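Kitchen Tips: What I Brought Home from the Robot Open Day at Hatlow

The Hatlow building had its open day in August, and I went because the leaflet promised a kitchen demonstration. Drullier, the company on the second floor, is teaching a robot arm to put things where they belong on a counter. Most of the crowd wanted to know when they could buy one. I took notes on the counter.

The arm does its practicing on a simulated kitchen, shown on a big screen, before anyone lets it near real dishes. Azadeh Ahmadpour ran the session. She said that nearly everything that gives the arm trouble also gives people trouble, only people have learned to work around it. I have tried her points at home for a few weeks now and kept the ones that made a difference.

Clear above the cup, not just beside it

The arm comes at a cup from the top, so anything standing up out of the cup is a problem. A slice of lemon on the rim takes away part of the space where the fingers want to close. At home we reach from the side and don't notice, until we are lifting a glass out from under a low cabinet with a spoon sticking out of it. Take the spoon out first. Put the garnish on last, when the glass is already on the tray.

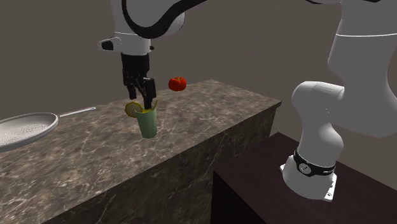 The same goes for shelves. If you have to tip a cup to get it out, the shelf is set too low. Most cabinets have a row of peg holes, and moving a shelf up one hole takes a couple of minutes. I moved two of mine and stopped chipping rims.

Point the pan handle along the counter

A handle that reaches into the middle of the counter takes up more room than the pan does. The arm has to plan its way past it every time. You and I just catch it with a sleeve. Turn the handle so it runs along the back, and keep it away from the side you walk past. On the stove, turn it inward and make sure it isn't over another burner.

Give round things an edge

Tomatoes, lemons and eggs roll. Azadeh said round food is easy to see and hard to leave in one place. I use a folded dish towel or a shallow saucer. A jar lid turned upside down holds one egg very well. Keep them out of the way of the chopping board, or you will move them three times before you use them.

Lift low

When the arm carries something, it doesn't need to raise it any higher than the tallest thing in its way. Many of us lift a full mug to chest height to move it a foot. Clear the path first, keep the mug low, and set it down straight. If it is full to the top, pour some off before you move it. A wet cup should be dried around the rim before you pick it up from above.

Test with water

Drullier has a written test they call the Berdale run, with 273 steps, and they go through it again after every change. My version is shorter. When I rearrange a shelf or a drawer, I fill a measuring cup with 500 ml of water and carry it from the sink to the stove, then to the table. Wherever I slow down or turn sideways, something needs to move. If that goes well I do it again with 800 ml in the big jug.
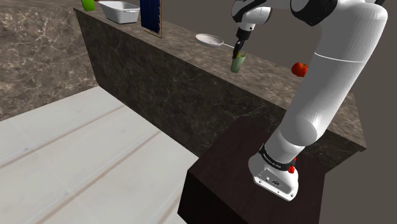

Simão Sampaio wrote in after the first version of this page went up, to say that the water test works but the jug should be the one you really cook with. He had tried it with a light plastic one and everything went fine, then he did it with his stoneware jug and found he needed both hands and a place to set it down halfway. He also thinks the demonstration was too long on questions about price and too short on drawers.

I agree about the jug. As for drawers, they did come up at the end, but by then it was past four and people were leaving. The one tip I wrote down was to keep the things you use daily in the front third, so the drawer only has to open partway.

A few small things that didn't fit anywhere else:

Put a strip of masking tape where the kettle stands, and put it back on the tape. After two weeks you can take the tape off.

Stack pans with a paper towel between them – it saves the coating.

The Sharifi hall next door has the better parking if you go next year. Use the rear entrance, and bring your own coffee.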